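Jandgate Table Arm - Set-Up and Use Guide

Section 4. Clearing a Table: What to Expect and How to Set Up the Job

Read this section before you give the arm any chore at all. The sales page for the Jandgate says it "helps around the house." This guide was written by the people who answer the support line, and we would like you to have a narrower idea of what that means.

The arm can pick up a fair number of small things from a table and put them somewhere else on the same table. It does this slowly. It can't clean a room. It can't tell trash from a keepsake. If you bought it to save time, keep doing the chore by hand for the first month and let the arm practice on the side.

4.1 Before you start

You will need:

The arm, fixed to one short end of the table with the supplied clamp
The rehearsal program, installed on your computer (see Section 2)
A table that doesn't rock
A drop zone, marked with the tape from the box

The longest reach with the standard wrist is 58 inches. Objects past that line will be seen by the arm and listed on the job screen, and the arm will still not get to them. Owners report this to us as a fault. It is the length of the arm.

CAUTION: The upper limit for a single lift is 600 grams. The arm doesn't weigh things before it tries. It will close on a full mug, start to raise it, and stop partway with an overload warning. Someone then has to take the mug out of the gripper, and the mug is usually full of coffee.

4.2 Rehearse the job first

Every table job has to be run in the rehearsal program before the real arm will accept it. You can't skip this step, and we get a lot of mail asking how to.

1. Open the program and choose Rooms. Pick the room closest to your own. The Lindthorpe set has bedrooms, kitchens and one workshop.

2. Choose Table, then Scatter. The program puts loose objects on the tabletop.

3. Set the number of runs. The default is 2,000. Leave it there. A lower number finishes sooner and gives you an arm that is sure of itself for no good reason.

4. Press Start and leave the computer alone. Overnight is best.

5. When the runs are done, read the score at the top of the report. The real arm unlocks the job at 70 percent.

Think about that last figure for a moment. It means the arm may fumble or give up on three tries out of ten and still be cleared to work in your home. A person who cleared a table that way would be asked to stop. We have argued for a higher bar and will go on arguing - for now, 70 is what ships.
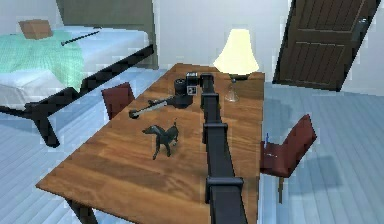

Owner's Guide, Issue 3, page 41

4.3 Reading a rehearsal view

The view from behind the arm is the one to check most often. A bedroom table with a lamp at the far corner makes a good first test, and it is a harder one than it looks.

Start with the long metal tool. It has a slim silver shaft with a dark rounded head, and it lies at a slant across the wood. Long, thin objects cause more failed grips than anything else on our list. The fingers have to turn to match the slant, close near the point of balance, and lift without letting the heavy end swing. When you replay a run, slow it down at the moment of closing. If the fingers come in square to the table instead of square to the tool, mark the run as bad even if the program has passed it. The program is generous.

The little gray dog is a different problem. It stands on four thin legs, so a grip that comes in low may tip it over. Use a grip across the body. You should also ask why the dog is being moved. The arm has no way of knowing that a figurine may live on the table and a wrench may not. If you don't tell it, it treats both as clutter.

Then there is the lamp, with a clear glass base. Clear glass is bad news for most depth sensing, ours included, because the sensor can pick up the wood behind it. In rehearsal the program knows exactly where the base is. Your real arm will be guessing.

NOTE: A good score near glass in rehearsal tells you very little about your own lamp. Treat it as unproven.

4.4 Setting keep-out areas

1. On the job screen, choose Areas, then Keep Out.

2. Draw a box over anything that should never be touched. Include lamps, glassware, candles, medicine and pets' dishes.

3. Make the box a hand's width bigger than the object on all sides. The wrist is wider than the fingers, and it is the wrist that knocks things over.

4. Add a height. A box with no height is treated as flat, and the arm will happily pass over it at shade level.

5. Save, then run the job once with the gripper held open. Watch the whole pass.

Pay attention to the edges of the table as well. A pen lying near an edge can be pushed off before it is gripped. The arm will then report the object as cleared, and as far as its own rules go, it has been. We have asked for this message to be changed.

4.5 Chairs, beds and doors

The arm works on the table and nowhere else. A box left on a bed will show up in a wide view and can even be selected on the job screen. Selecting it does nothing useful. The same goes for making the bed, folding a blanket, pushing in a chair or shutting a door. These are all listed in the menu under Coming Soon, where they have been since Issue 1.

Chairs matter in one way. A backrest that stands above the table edge may be inside the arm's swing. Either move the chair well back or draw a keep-out area around it. If you move a chair after the job is saved, the arm doesn't notice, so draw the area again.

4.6 Running the real job

1. Clear the swing area of people and animals.

2. Check that the drop zone tape is flat and fully stuck down.

3. Press Run. The arm makes one slow pass to look at the table and then stops.

4. Compare the list on the screen with what is in front of you. Correct any wrong names. Remove anything over the weight limit.

5. Press Run again.

6. Stay in the room. The stop button is on the clamp, on the left side.

WARNING: Never reach under the arm while it is holding an object. If power is lost, the grip lets go.

4.7 Is it worth it?

We are asked this on the support line, so it may as well be in the guide.

Our own long trial was at the Fukville repair shop, where an arm returned hand tools to a tray at the end of each shift. It did well once the tools were always the same, the bench was always bare apart from them, and the light never changed. Staff got into the habit of laying the tools out neatly so the arm could find them. By then most of the tidying had been done by the staff.

A home table is messier than that bench and changes every day. Owners with limited reach or grip strength have told us the arm is worth the trouble for a few set items, placed in the same few spots. We believe them, and that is the use we would suggest. For a mixed table with a lamp, a figurine and a loose tool on it, a person with one free hand is still a good deal faster.

If you use the Dehghan soft fingers in place of the standard ones, lower the weight limit on the job screen before your first run and rehearse every saved job again. Old scores don't carry over, even though the program goes on showing them.

For grip faults and overload codes, go to Section 5. For clamp fitting on round tables, see the loose sheet in the box.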